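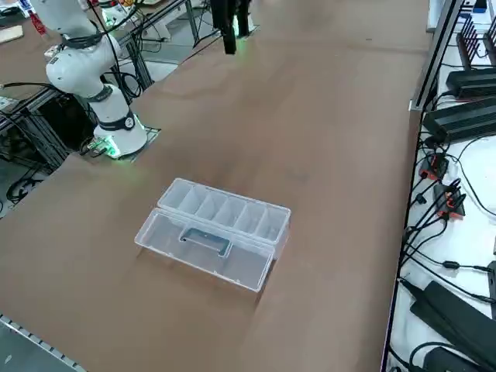
Comparing Two Grippers on a Clear Plastic Box
Student project report, Odivbridge
2026-09-27

1. What we were asked to do

The Perkel gripper was sold to our course as a drop-in upgrade over the Nedelcu fingers we already had. The claim was that softer pads would grip thin, slippery plastic more reliably. We were asked to check this over August. We did not expect much, and I would say the results back that up, with one exception.

2. Setup

We used two arms at one table, controlled by the Trorko software. The test object was a transparent storage box with a hinged lid, six compartments in the lid section and one open tray in the deeper half. There is a recessed handle cutout in the front wall. The box was set down with the lid already open, at an angle to the table edges, because a box lined up square makes every gripper look good.

The tabletop is plain brown. This turned out to matter, as clear plastic on brown is mostly brown to a camera. The green light ring at the arm base is no help either.

3. Method

Each gripper got the same job: reach in, take the front wall of the tray, lift, hold for 12 seconds, put it down. We logged 2,397 force readings in total. That sounds like a lot, but they come from only 39 lifts, so please don't read too much into the size of the log.

4. Results

Of the 39 lifts, 14 failed. Most of the failures came before the fingers closed. The camera put the wall in the wrong place and the arm went where it was told. Changing the pads can't fix that, and the Perkel brochure doesn't mention it.

Once the fingers were in the right spot, the two grippers were hard to tell apart. The exception was the handle cutout. The soft pads settled into it without twisting the box, and the hard fingers often did not.

5. Problems with our own test

We used one box. We also retuned the closing speed partway through and did not go back to repeat the early lifts. Anyone who wants to argue with our numbers can start there.

6. Recommendation

Keep the old fingers for now and spend the money on a better way to see clear plastic. If the Perkel pads are bought anyway, they should be tested on a closed lid, which we never got to.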